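# Chapter 4: Folding, Stacking and Where Clothes Go Next
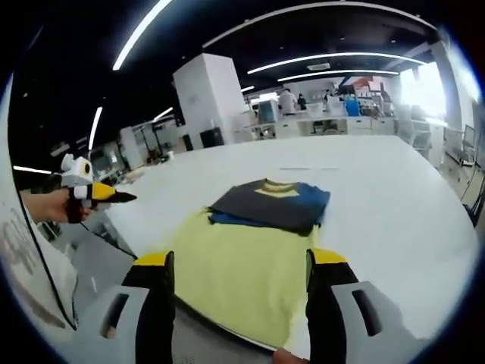
**Department of Textiles and Home Studies, Plekovach College**

I learned to fold shirts badly. My first stockroom job was at a shop called Vilico, and for a whole summer I rolled everything into a sort of sausage and hoped for the best. By August the supervisor had moved me to the shoe wall. So if you're coming into this chapter thinking you can't fold, you're in good company!

Chapter 3 was all about washing and drying, and we left our laundry in a heap. Now we need a table. Any flat surface will do, but I like a big white one (pale shirts and dark shirts both get a fair look, and you spot a stray thread right away). Clear it off first. I know you'd like to leave the mug and the mail where they are — move them anyway.

Look at the dark gray shirt with the bright blue showing along one side and the lower edge. It's neatly folded, with a bit of pale yellow near the neckline, and it sits at the far end of a yellow-green piece that still lies flat. I want you to notice how different those two are to handle. A folded shirt is a small block. You can slide a palm under it and carry it off. A flat one has loose edges everywhere, and wherever two garments meet, the cloth likes to bunch up.

Pulling the near edge taut is the old cure for that, and we'll use it in nearly every exercise from here on. Pull gently, though. Knits stretch, and a hem that's been yanked week after week goes wavy and stays wavy.

A word about the class closet. Over the years our Mugo Street building has collected 1,619 pieces of donated clothing, and we count them every spring as part of the course. The last count had 604 T-shirts and 300 sweaters, and the rest was a wild mix of aprons, pajamas and single socks. You'll each be given 40 pieces to look after until the end of term. Please don't trade them! The tags match the sheet in your Ement workbook, and sorting out swaps took me a whole weekend once.

We'll start with the plain square fold, then do collars, then long sleeves, which are a pain. After that comes stacking: how high a pile can go before it leans, and which way the folded edges should face on a shelf.

**Before you read on**

Take one shirt from your drawer and fold it the way you always do. Leave it on a table next to you while you read Section 4.1, and don't fix it yet.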